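The Last Chore in the Kitchen
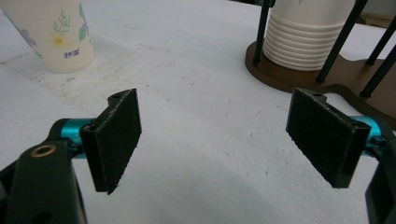 Dishwashers have been with us for decades, yet loading one is still a job for a person. Castell, which builds arms for canteens and small kitchens, spent June on something narrower: moving paper cups on and off a rack. Nested cups are awkward. The rims sit close together, the walls give under light pressure, and a finger that closes too far leaves a crease. The test table has one printed cup standing alone and a stack held between thin black rods on a dark wooden base, and the two are separate problems. A lone cup can be approached from most sides. With the stack, a rod may stand where a finger pad needs to go.

Over 291 attempts on the stack, the arm took a single cup 628 times out of every 1,000 – better than last year, too low for a working café. Orla Horgan, who runs the trials, puts the typical error at 2 cups lifted together. She expects separation to improve before speed does. A cycle takes 9 seconds.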